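Print this page
E-mail this to a friend

The Selthorpe Marrow

The letter from the Selthorpe Horticultural Society arrived on a Tuesday and said that Virgil Coman's marrow was under review.

Virgil read it standing up, then sitting down, then aloud to the marrow, which was in the bath. It had been in the bath since the show. It had won first prize, a voucher for Skiso's garden centre and a handshake from a man with wet hands, and it was now too heavy for the kitchen shelf and too famous for soup.

"They say there's been a complaint," he told Meifang Luo over the fence.

Meifang was picking beans. She had come second, as she had the year before, and she went on picking beans in a way that Virgil thought was rather loud.

"What sort of complaint?"

"That it isn't a marrow. Somebody says it's a courgette that was left."

"A marrow is a courgette that was left," said Meifang.

"That's what I shall tell them."

"I wouldn't. I think that's what they've written down."

The hearing was held on Friday evening in the room over the bakery, which smelled of tomorrow's rolls. Wichai Sriwong took the chair, having brought it from home. To his left was Ekkachai Chareonsuk, who had judged the vegetables and wished he had stuck to jam. Virgil carried the marrow up the stairs in a pillowcase and put it down in front of them with a noise like a dropped boot.

Wichai read out rule 77. It had been added after an incident with a pumpkin and ran to a page and a half. Everybody present had been at the incident with the pumpkin, and a short silence was kept.

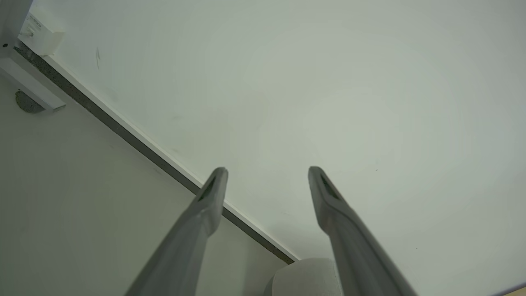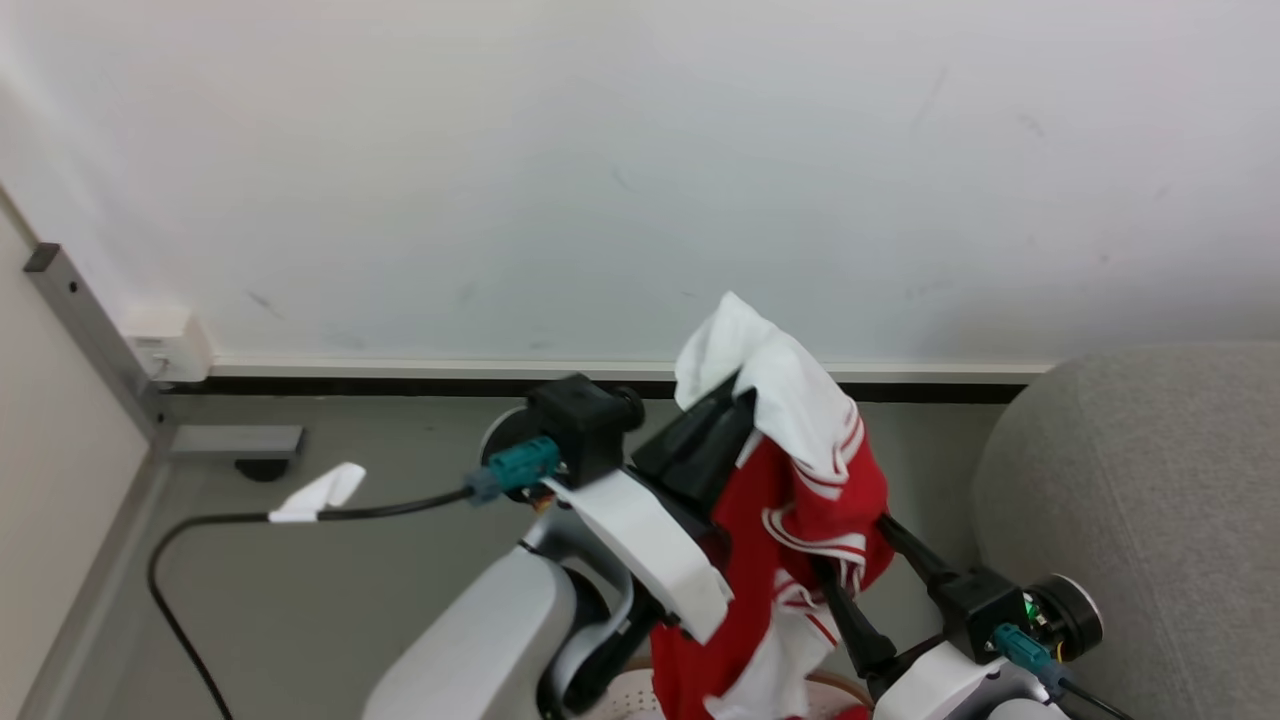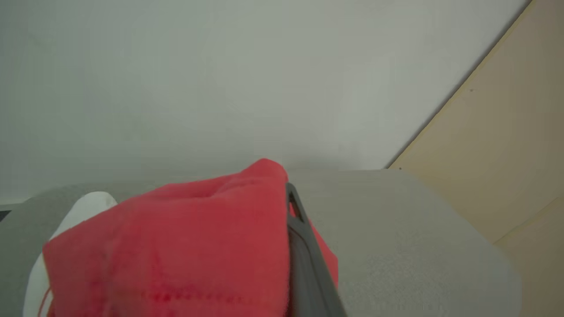

"Mr Coman, what did it say on the seed packet?" asked Wichai.

"It said Orkuno Striped, and under that it said courgette or marrow, according to patience."

Ekkachai wrote this down and underlined patience. Then he asked to see the packet. Virgil had kept it, of course. He had kept every packet since he moved to Selthorpe, in a biscuit tin, in order of disappointment. The Orkuno was near the top.

It was passed along the table and held to the light. Theerawat Saengthong, who had come only because he thought there would be rolls, pointed out that the packet had cost 131 pence and that this was daylight robbery. The meeting agreed with him at some length. By the time they had finished with the price of seed and got through the price of compost, it was dark outside and Wichai wanted his chair back at home before supper.

"Does the person who complained wish to speak?" he said.

The person who complained did not. Meifang looked at the ceiling. She had a bean in her cardigan pocket and was turning it over and over.

"Then it's a marrow," said Wichai, "until December, when we look at the rules again."

Virgil carried it home. Meifang walked beside him and held the gate, and at the top of the path she took the other end of the pillowcase without being asked.

"You'll never eat all that," she said.

"No."

"I've got a recipe. You stuff it. It wants a lot of onion."

He thought about the bath, which he had not been able to use for some time, and about the voucher, and about who in Selthorpe wrote a capital M with that little hook at the front.

"Bring the onion, then," he said, and went to find the big knife.

Print this page
E-mail this to a friend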